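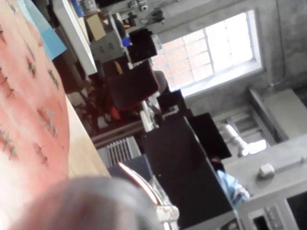 The table with its salmon-pink cloth, and the radiator behind.

Gallery > Rooms > Lodora, the work room

We have rented the work room at Lodora since June. Rongrong Fu and I share it three evenings in the week. The room is not big, but it is warm, and for the sewing and the small paper works it is enough for us.

The cloth has a pattern of small sprigs in green and red. I bought it from Ankica Ristić, who was selling the things of her aunt. We paid 50 for the cloth and two curtains together, and the curtains are still in my cupboard at home.

Between the table and the other things there is a dark chair with a black back. Beside the small cardboard box we keep what has not yet found its place. Shelves are ordered from Fistach, 78 cm wide, and they should come before the winter.

More pictures will follow when the shelves are on the wall. If you want to visit, please write first to Rongrong.

Hjørdis Blomqvist, October 20, 2019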